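The gripper that wouldn't let go

October 2019

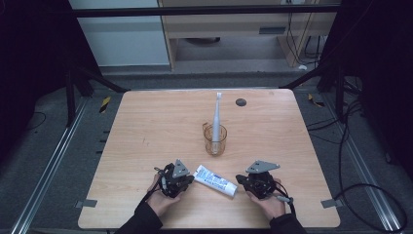 A pair of hand-held grippers at the table, with toothpaste and a toothbrush in its cup.

The engineer from Pruta would rather talk about the 3767 grasps that went fine. I asked about the 4 that didn't.

"They stayed shut," she said. "You release, and the fingers hold on for a second or two." On one of those occasions a tube of toothpaste burst over her sleeve. Had it been a finger? "It would pinch. It wouldn't break anything."

How does she know? Cesden, which makes the drive, told her so. Has anyone at Pruta measured it? "Not yet."

The log puts the first fault at grasp 886, back in February. Cesden blamed a cable. The cable was replaced, and the fault came back some 300 grasps later. Now the suspect is a firmware update, and she is confident about that one too.

I asked whether there is a cutoff switch on the grippers themselves. There isn't; it's on the wall. "You can reach it," she said. With both hands full? She thought about it. "You'd have to put one down."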